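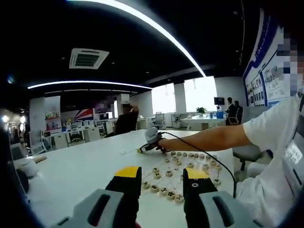
2019-11-05

Gripper, second pair of jaws, on the xiangqi set. Notes mostly for me and Jomar, and for Atieno when she takes over the tip moulds.

The old tips came off this morning. They were lovely to look at and held a disc the way a wet bar of soap holds another wet bar of soap. The new ones are flat yellow, one per finger, and they seat in the jaws without the shim I had to invent last time. Left finger went on first go. Right finger took three goes and a word I won't write down. It has a small white circle on the dark side, so that is how you tell them apart. Please don't swap them. The two housings look the same and they are not, the right one was filed by me in May and I am not a machine tool.

Why xiangqi pieces: they are round, they are flat, they all look identical from the side, and Mylene had a set. Wooden discs on a paper board, so the board slides if you so much as lean towards it. Mylene says that in a proper game you don't drag the pieces across the board like a bulldozer. I have passed this on to the software.

First thing found. The jaws close fine on one disc by itself. Where the discs sit close to each other the tip comes down on the neighbour, pushes it, and then picks up nothing with great confidence. The controller reports a successful grip because the current went up. The current went up because it was squeezing air against its own end stop. Jayson wants a threshold at 278 and I want one at 132, and I suspect both of us picked the number that makes our own log look better. Left at 132 for now. It's my notebook.

Second thing. The paper. Every failed pick shifts it a little, and after a run of failures the grid the program believes in and the grid on the table are two different countries. Tape would fix it. Mylene does not want tape on the board. Analyn suggested a sheet of glass on top of it, which would hold it flat and also give us reflections to worry about until spring. Parked.

Third thing, which is my own fault. I set the jaw opening with the callipers while the gripper was powered, and it homed itself. No injuries except to the callipers, which now read 2 when shut. If you borrow them, subtract. Better, don't borrow them.

What I changed today:
- opening reduced so the tips come down inside the gap between neighbours, when there is a gap
- approach slowed for the last 5 mm
- Surnov board swapped for the Czerwiński one, same pins, fewer opinions
- cable tie on the finger lead moved back, it was rubbing

The Czerwiński board runs cooler under the thumb. It also boots with the fingers fully closed, which I consider rude, so keep your own fingers elsewhere for the first few seconds after switching on. Jomar is going to look at whether that is a setting or a personality.

After the changes: single discs good, discs with a bit of room good, discs touching still bad. Pieces out towards the right of the board are worse than the ones near the middle and I don't know why. Could be the wrist. Could be me holding the thing at an angle, as it's still hand-held and my arm is not calibrated either. Need to try it with Jayson holding it, he is taller and sulks less.

Atieno asked whether softer tips would do more for us than all this fiddling with the opening. Probably yes. The Condham silicone arrived in the wrong hardness and has gone back, so the question can't be settled until they send the right one. If it turns up while I'm away, pour the left tip only, so there is something to compare it with. The mould is in the drawer marked Studley, under the things that belong in the drawer marked Studley.

To do: file the inside corner of the right jaw, it catches. Ask Mylene again about tape, nicely - maybe just the corners. Put the 278 in as an option so Jayson can have his own column in the log. New callipers, on my own money, before Analyn needs them.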